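**FOR IMMEDIATE RELEASE – September**

**Clullen opens lost-and-left-behind table at Skandthorpe, 388 items logged over the summer**

Skandthorpe – Clullen, the small firm that runs the left-items desk for the Latuheru coach line, is putting its unclaimed things out on a table for people to come and look at. Doors 10 a.m. Free entry. No booking needed.

The desk took in 388 items over the summer. Phones and wallets mostly go home fast. Everything else sits. Toothpaste, single shoes, snacks bought for the trip and never opened, razors still in the pack. Small stuff people don't bother to call about, and then miss when they get to the hotel.

Clullen has kept these in bins in the back office up to now, with a typed list at the counter. The list did not work very well. "Black shoe" could be anybody's. "Toiletries, misc." helped no one. So the new setup is a plain table with a cloth over it, things laid out in rows with space between, and visitors point at what's theirs.
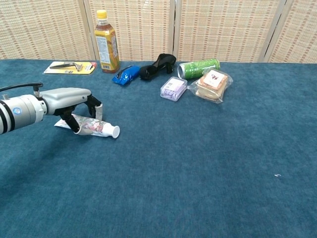 Claims are simple. Tell the desk which route you were on and the rough time of day, and say one thing about the item that isn't obvious from looking at it. For shoes, bring the other one if you still have it. For anything under the price of a coach ticket the desk won't ask for a reciept.

**What goes on the table**

- Toiletries and shaving things, sealed or part used
- Shoes, in pairs or not
- Small boxes, cases and pouches, closed as they were found
- Drinks and packaged snacks, same day only

Food is the awkward part. Bottled and canned drinks and anything in a wrapper can go out the day it's handed in, so a passenger who gets off at Skandthorpe and comes straight back has a chance at it. Sandwiches get cleared at closing. No exceptions, please don't ask the desk staff to hold one overnight.

Not on the table: phones, keys, bank cards, medicine, anything with a name and address in it. Those stay locked up and are handled at the counter the same as before. Bring ID.

**How long things are kept**

Non-food items stay out for 46 days from the day they are logged. After that, unopened toiletries go to the Stirkusham day shelter, which has been taking them since spring and says toothpaste and razors go quickest. Part-used tubes are thrown away. Shoes in pairs go to the shelter as well. Single shoes are kept a bit longer, in a crate under the counter – people do come back for them, sometimes months on.

**Where and when**

The table is in the side room at the Skandthorpe coach station, next to the ticket counter, through the door with the folding sign. Open 10 a.m. to 2 p.m. while the desk is staffed. There is a second, smaller display planned at Stirkusham if if this one gets used. No date yet.

Passengers who can't get to Skandthorpe can still leave a description at any Latuheru ticket counter. Color, size and which route is enough to start with. The desk will check it against what's out and call back, normally the same week.

**Press**

Reporters and photographers welcome during opening hours, please check in at the counter first. Items can be photographed on the table. Please don't move them out of their rows, they are set out in log order and it takes a while to put right.

**About Clullen**

Clullen handles left items for coach operators and has run the Latuheru desk for 2 years. The firm is based in Skandthorpe.

Contact: Clullen press desk, Skandthorpe coach station, side entrance.

– ends –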